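Robot club takes on the dishes

June 30, 2026 — Brolmont students are spending the summer on kitchen chores. Sort of. Club lead Milagros Cabrera says the sink is harder then it looks.

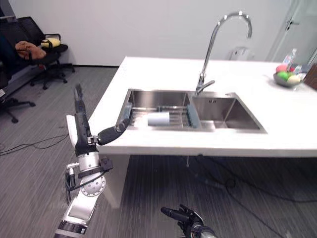 Left arm at the dish rack, cup on its side.

Team of 6, one robot, two arms. Wycliffe Mussa handles grip code — "round stuff is the worst."
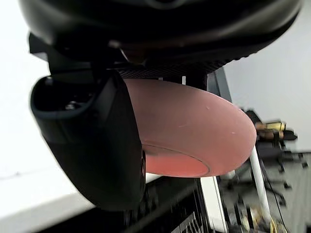 Pink dish in the gripper, seen from underneath.

Open demo in July. Free, no sign up.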